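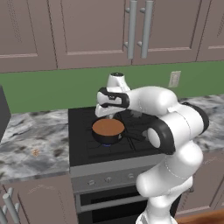 Saucepan on a lit front burner, arm overhead (render)

Who pays when a film crew comes to Bendstead?

My project for the media and society module started with a lorry parked across my nan's drive. It belonged to a crew shooting a costume drama called Steltik (no, I'd never heard of it either) and she was told, very politely, that it would be there until Friday. She wanted to know who'd said they could do that and whether the town got anything for it, and I thought, well, that's my project sorted!

I began with the council's filming permits, which are kept in a folder at the town hall and can be read by anyone who rings first. The basic fee for a day's filming on a public street is £400. I'd expected a lot more. If a road has to be shut there's an extra charge, and parking bays are paid for separately, but the form is vague on how that gets worked out and two of the permits I read had the box left blank.

Then there's the money going the other way. The regional screen fund gives grants to productions that film in the area, so a company can hand over its £400 and get a much bigger sum back from a different public pot. My tutor, Fitzgerald Park, warned me early on not to get carried away with this, as grants come with conditions about hiring local people and spending in local shops. Fair enough. I still think it's odd that the permit folder never mentions the grants, and the fund's yearly report never mentions the permits.

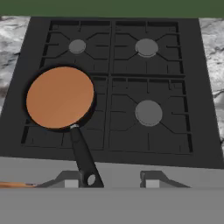 So I had to put the two lists side by side myself, and that took most of March. Productions change their names halfway through, for a start. Steltik was down as "Strazds" on its permit, after the company that made it, and I spent a whole weekend believing they were two separate films. I had a spreadsheet with 538 rows by the end, and a fair few of them were the same catering van.

I also did a short survey outside the market and at the library, before everything shut. I got 47 people to fill it in. Most were pleased that films get made in town, hardly any knew there was a fee, and several wrote quite a lot about parking (my nan was not one of them, before you ask).

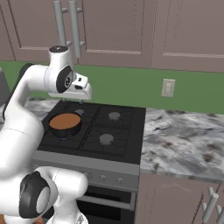
Last changed: May 7, 2020

The best hour of the whole project was my phone call with Helju Dambrauskienė, who worked as a location manager on Steltik and very kindly rang me back. She told me the street fee is the smallest thing on her budget sheet and she'd never once picked a town for it. What matters to her is how fast someone answers the phone. Bendstead took four days to say yes. Another place she'd liked the look of took so long that they gave up on it, grant or no grant.

I asked if a town could charge more without scaring people off and she laughed and said probably, but not to tell anyone she'd said so. (I did check, and she's happy for it to go in.)

If I were starting again I'd go to the shops much sooner. I only managed to speak to the café and the Imura hardware shop, and the owners told me opposite things. The café had its best week of the year, while Imura's lost its delivery bay and sold the crew one roll of tape. You can't build much on two shops. The permit lists and survey answers are in the appendix, with names taken out, and I've kept the blank boxes blank.

Related projects
- Why our last cinema shows so few subtitled films
- Extras: a week's pay diary
- Film posters and who gets top billing
- Student film nights and the licence question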